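Rooms Without Floors: Inside the Tanivcombe Simulation Course

The second-year automation students at Tanivcombe spend their first six weeks without touching hardware. Their robot is a set of joint limits in a text file, and its workplace is a simulated apartment they furnish themselves.

Torunn Haugland, who runs the course, sets one problem per term. The current one is tabletop retrieval. A mobile arm enters a room, finds a named object on a piece of furniture, picks it up and carries it to the door. Four teams compete, and each team's software is scored in rooms built by the other three.

The scoring run is long. Every entry attempts 2115 episodes, with the start position, lighting and object placement changed each time. An episode ends after 40 seconds of simulated time. Last year's winning team, Wusell, completed 1642.

Most failures come from approach angle. "They tune on a table that is square to the robot," Haugland says. "Then somebody turns the furniture and the planner puts the elbow through the wall."

Team Marar built its test rooms around that weakness. Siv Isaksson and Sølve Lunde wrote a short script that rotates the furniture and shifts each object by a few inches, then rejects any layout where something overlaps or hangs over an edge. It produced 274 usable rooms in July. Isaksson checked them by eye over several evenings – the script had no opinion on whether a layout was worth testing. 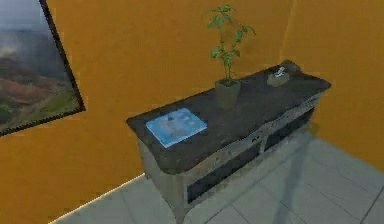
One of Team Marar's simulated rooms, with a book, a potted plant and a shallow dish on the sideboard.

Flat objects are the hard case. A book lying on a slab gives a two-finger gripper almost nothing to close on, so Lunde's current method slides it to the edge first. Plants bring a different problem: thin stems drop out of the depth data at low resolution, and the planner treats the gap as free space.

Hedvig Wallin of rival team Laryea has raised the rendering resolution and accepted slower runs. Her entry now needs most of a night to finish a full set. Final scoring starts at 6 p.m. on the department cluster, and code is locked an hour earlier.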